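Giving up the big shop

4/3/25

I stopped doing a weekly supermarket shop in the new year and a few people have asked how it is going, so I am writing it down once and will send them the link.

The old way was a trolley, a list on the back of an envelope and a bill that was always higher than I had guessed. I live alone apart from when my sister stays, and I was still shopping as if there were four of us. Most of the waste was salad, bread and the second half of anything sold in twos. I kept the receipts for a month and worked out that I had thrown away 86 pounds' worth of food. That was the figure that did it.

What I do now is buy dry goods in bulk every couple of months and get everything else on foot, two or three times a week, in the amount I need for the next couple of meals. The dry goods come from Nerkley, the wholesaler on the trading estate, who will sell to anyone who turns up with their own tubs. The smallest bag of rice they do is five kilos. Lentils and oats can be had in less. I take the car for that trip and for no other.

The walking part took longer to get used to. The greengrocer shuts at four and does not take cards for small amounts. The butcher is closed two days out of seven and I still forget which. I have turned up at a locked door more than once and had eggs for tea. On the other hand I can ask for 200 grams of mince and get 200 grams of mince, and I can buy one leek.

Britt-Marie Fjeld, who taught the evening class I went to before Christmas, cooks everything from a list of what is in the house. She writes the list first and picks the meal second. I had always done it the other way round. I keep mine on the inside of the cupboard door in pencil. Things get crossed off when they are finished and nothing is added to the shopping until it has been crossed off. It sounds strict but it takes a minute a day.

The other change is that I clear the table before I start cooking and lay out plates and anything else I am going to want. In a small kitchen this makes more difference than a bigger hob would.
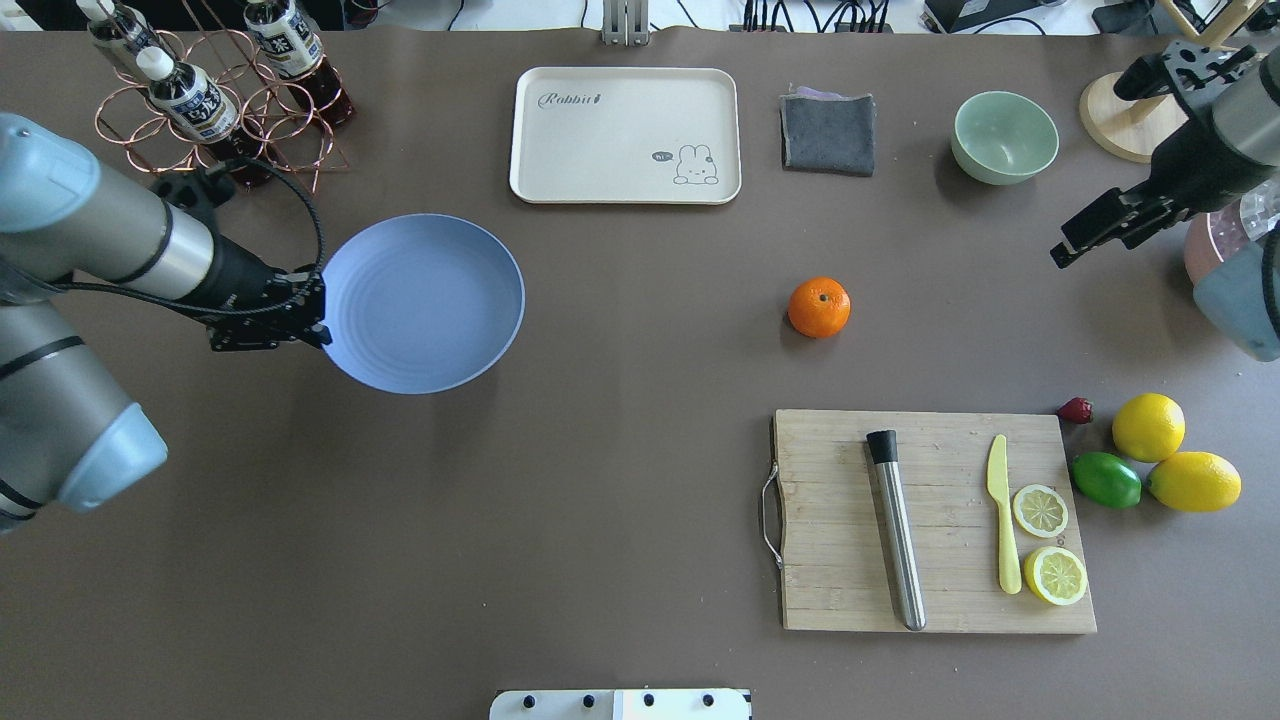 The blue plate and the wire bottle rack.

Storage has been the main problem. I bought a set of stacking tubs from a firm called Sanna and they are fine, although the lids of the two sizes are not the same and I wish I had noticed that first. Flour goes in the tall one. Oats go in an old biscuit tin. The rice would not fit in anything and lives in its sack under the stairs, rolled down and pegged. I had pantry moths once, years ago, and I do not want them again, so flour and oats spend two nights in the freezer before they go in the cupboard.

On money, I have spent less, but the first bulk trip was dear and it took until the end of February to come out ahead. I will do the sums properly in May, when I have been through the second lot of rice. Petrol is down too. Bread is up, as I now buy it from the bakery and it costs twice what the sliced loaf did. I eat all of it, crusts included, so I have decided not to mind.

I miss some things. Nowhere in walking distance sells decent yoghurt or washing powder, and I have gone back to the supermarket for both. I also bought a cake while I was there.

For anyone wanting a meal that suits this way of shopping, I have been making a lentil soup most weeks. Soften an onion and two carrots in oil, add 200 grams of red lentils and 1000 ml of stock, and leave it on a low heat for half an hour. Salt at the end. Lemon if there is one. It does me for three days and freezes well in the smaller tubs.

Next time I will write about the allotment waiting list, on which I have moved up two places.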